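Project Report: Getting a Deep Gloss on Wood

Niloufar Mohammadi and I picked wood finishing for our project because we both wanted to take home something nice, and I'd never polished anything bigger than a pencil box. Our instructor, Manouchehr Asadi, said a big glossy surface would teach us more about light than any chapter in the book — and wow, was he right!

The glossy red-brown surface and the little pale block:

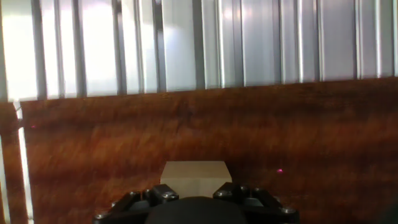
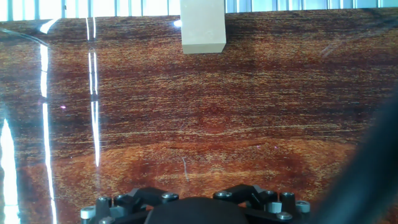
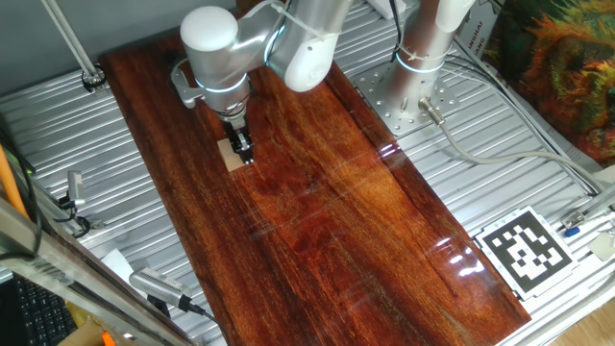

We spent 140 minutes just on sanding practice, all on scrap pieces, and I complained through most of it (sorry, Niloufar). After that we tried two lacquers, Predia and Edis. Predia went on easier but showed every speck of dust. Edis took forever to level out, and I got impatient and touched it too early, twice. You can still find my thumbprint on one scrap!

Our whole budget was 85 dollars and we went over it by the price of one good brush. I'd buy the good brush first next time, the cheap ones shed hairs like a cat.

The part I liked best was learning to check a finish with low light from the side. Scuffs you'd never notice from straight on jump right out at you. Niloufar wants to try a matte oil on the rest of the scraps in March, and I want to redo the thumbprint one before she sees it again.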